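Can a robot do the chores yet? Your questions answered

We get the same questions at most of our library talks, so Lleucu Bellis and Emrys Gronow have written the answers down. Last updated in March. If yours isn't covered, use the contact form.

Can I buy a robot that does housework?

You can buy machines that do one job each. Robot vacuums and mowers are common, and a dishwasher is a robot by any fair definition. A machine that tidies a kitchen bench, puts away the shopping and folds the towels is not something we would recommend anyone pay for this year.

Why is a vacuum easy and a kitchen bench hard?

A vacuum only has to get over the floor. It can bump into a chair leg and nothing much happens. Clearing a bench means picking things up, and every item needs its own grip. A mug can take a firm squeeze. A paper cup buckles. A small bottle tips over if it is nudged near the top.

What about robots with two arms?

Two arms help a good deal. One can hold a container steady while the other puts something in it or takes something out. The trouble is that both arms have to agree on where everything is, and keep out of each other's way. Most of the bench work we follow uses two arms with simple two-fingered grippers. Hands with five fingers exist, but they cost more and there is more in them to break.

What do the tasks look like?

Plainer than people expect. Cups, bottles, lids, cloths, cutlery. A grey cup with a red-capped bottle in it and a yellow cup beside it is a typical layout for this sort of work.

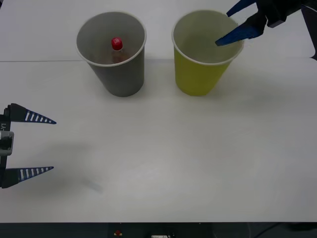
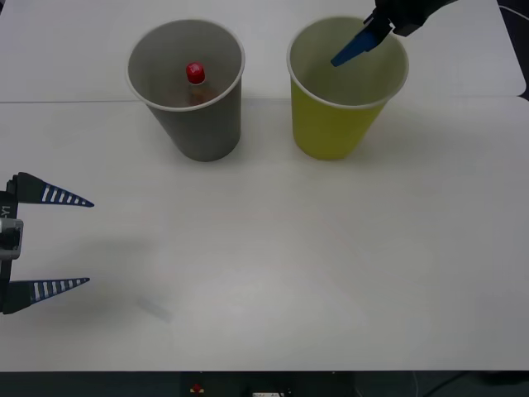
Why use paper cups instead of proper crockery?

They are cheap and they are unforgiving. A stack of 200 costs very little, and a crushed cup shows straight away that the grip was too hard. A ceramic mug will hide the same mistake until the day the robot meets a wine glass.

How often do the machines get it right?

It depends on who set the table. Our member Guoqing Yao kept a log of 400 attempts on his own home-built arm, moving a small bottle between containers. With everything left in the same spot, failures were rare. Once he began shifting the containers by a few centimetres and changing the lamp, he was stepping in on roughly one try in 7. That is one hobby arm in a garage and we wouldn't stretch it any further, but the pattern matches what others tell us.

When you see a demonstration, ask how many tries it took and whether anything was moved between them.

Are they quick?

No. A person clears a table for four in a couple of minutes while talking. Robot videos are often sped up, and the speed is sometimes printed in small type in a corner – look for it.

What about shops and workshops?

Things are further along there, mainly because the work can be arranged to suit the machine. Berwyn Eynon runs a packing line at Pētersons, where an arm puts jars into cartons. The jars are all one size and always arrive facing the same way. It does the job well. When the firm brought in a second jar with a narrower neck, the arm was off for 5 shifts while the grip was reworked.

Shelf stacking, till work and handling returns are still mostly done by people. Returns are the worst of the lot, as no two parcels come back the same.

Will one be safe around children and pets?

The small bench arms are light and fairly slow, and many stop when they meet resistance. That doesn't make them safe to leave running unattended. Fingertips can pinch, and some are pointed. Keep an arm's full reach clear, know where the stop control is, and switch it off at the wall when you've finished.

Do you recommend Handness, Galta or Clirkitz?

We don't recommend brands. We have members using all three and they argue about it cheerfully. Check that spare fingers are sold separately, as they wear out first, and that the manual comes in a language you read.

Could a robot help someone with limited use of their hands?

This is the question we would most like to say yes to. Feeding aids and page turners have been around for years and some people rely on them. A general helper that fetches a medicine bottle and opens it is a different matter, and child-resistant caps are difficult even for two arms. Talk to an occupational therapist before spending money. A jar opener and a reacher from the chemist may do more for you at present.

Can I come and ask in person?

Yes. Babatunde Ogunleye hosts an open evening at the library each month, starting at 7. Entry is free and there is parking behind the building. Please don't bring your vacuum in for repair.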